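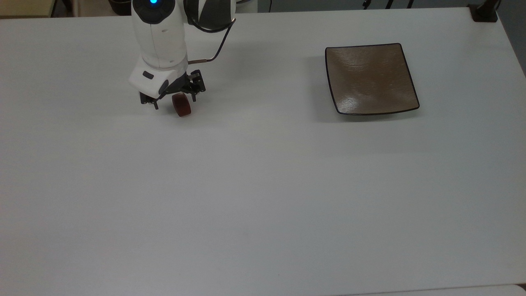
White tabletop, with the arm's wrist and its cable at upper left.

Ticket 187: Player record for Clunow full-back shows wrong eligibility and wrong appearance total
Product: Fiddale Rugby Stats, club edition
Status: Reopened
Opened: Saturday, September 4, 2021

Reported by club data desk
The full-back we signed from Biwott in the summer is listed as "not eligible" for the national squad. He qualifies through a grandparent and the paperwork went in with his registration. His page also gives him 2 appearances for us last November, when he was still a Biwott player. He has never played for us in November, he hasn't been here for one.

Match programme goes to the printer on the strength of this page, so please don't tell me it will sort itself out overnight.

Steps tried before opening this
Logged out and in again. No change.
Cleared the cache as the help page suggests. No change, and I can't see why it would have made one.
Opened the same page on a phone. Same wrong figures.
Edited the eligibility field by hand and saved. It held until the next feed update from Fastbridge, then went back to "not eligible".

Support reply
Thanks for the detail. The appearance total comes from the Fastbridge match feed and is matched on surname, initial and position. We believe the transfer created a second record and the two have been merged. We have run a re-sync on your club. Please check and confirm. Marking as solved.

Data desk
Not solved. Total now says 9. Those are all his Biwott games from last season, shown under our badge. Eligibility unchanged.

I also doubt the merge explanation. If it were two records for one man, the November games would be Biwott games. They aren't. The opponents listed are teams we played that month, and our full-back in those matches was a different player with the same surname, who has since gone on loan. His page is now short by two. Has anyone at your end opened both pages side by side?

Support reply
You are right, sorry. Both players share a surname and initial, and both are registered as full-back. The feed has put the loan player's matches on the new signing's page. We have separated them by registration number and locked the match.

On eligibility, the field is overwritten by the feed whenever the union code is blank. Yours was blank. Please enter the code on the registration tab, as opposed to the profile tab, and save there.

Data desk
Entered the code on the registration tab. It says "eligible" now. It said "eligible" when I did it by hand as well, so I'll believe it once a feed update has gone through.

Appearances for us: none, correct. Loan player has his two back. Biwott games are under Biwott again.

Still wrong: the career points line includes a conversion the loan player kicked. Your re-sync moved the matches and left the points behind. Last season's ticket about our fly-half had the same thing in it, and that one was closed with "fixed in next release". Which release was that?

Support reply
Points are held in a separate table. We have asked the feed team to move the conversion. We can't find a release note for the earlier fix and have asked about that too.

Data desk
Feed update has run. Eligibility held. Points line unchanged. Leaving this open, and I've typed the programme page by hand.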